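Praver student team to enter cable-handling task in Kudora manipulation contest

July 25, 2026 – Students in the manipulation project course at the Praver Institute have completed the task definition for their entry in the Kudora Challenge, a student competition for robotic handling of household objects. The entry, named Padorix, addresses one problem: picking up the cord of a power strip and laying it out on a table so that the plug can be reached.

The team is led by Rocío Valdebenito and Prodromos Stamatopoulos, both in the final year of the mechatronics program. Nobuhle Moodley supervises the course. Work takes place in the Herrera teaching laboratory.

Rigid objects keep their shape when grasped. A cord does not, and its state cannot be written down as a single position and angle. Where the cord crosses itself, the controller also needs an estimate of which section lies on top. Pulling on the lower section tends to tighten the crossing and drag the strip across the table.

"Our first version went straight for the plug every time," said Valdebenito. "It closed on the plug well enough, and then the whole strip came along with it. We now look for a free loop first and leave the plug until later."
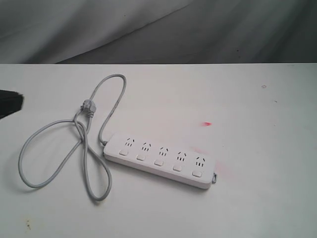 Reading time: 3 min

The task uses a white five-socket power strip with individual switches and a light gray cord on a white tabletop. The low contrast between housing, cord and surface was kept on purpose. Segmentation methods that depend on color separate the cord from a dark table with little difficulty and lose parts of it on a pale one, particularly along thin shadows.

Each trial begins with the plug unconnected and the cord in loose loops. The arm may regrasp as often as required within a limit of 400 seconds. A trial is scored on three items: no remaining crossings in the cord, displacement of the strip, and orientation of the plug. Contact with the switches is permitted but recorded – a switch that changes state costs points.

The students have logged 410 teleoperated demonstrations, which will be used to train the grasp selection model. Audrey-Anne Hiebert wrote the annotation tool, in which crossings are marked by hand and ordered from top to bottom. Demonstrations in which the cord leaves the table are kept in the set and labeled separately.

"The labeling rules took longer than the code," said Hiebert. "Two people would look at the same crossing and disagree, so we had to define what counts as one."

The course has 15 enrolled students, divided between perception, control and evaluation. Khanyisile Venter, who coordinates the evaluation group, is preparing a protocol for resetting the cord between trials so that starting arrangements are comparable across sessions.

The annotation tool and the scoring sheet will be made available to other entrants on request. Inquiries should be addressed to Nobuhle Moodley at the Praver Institute, manipulation project course.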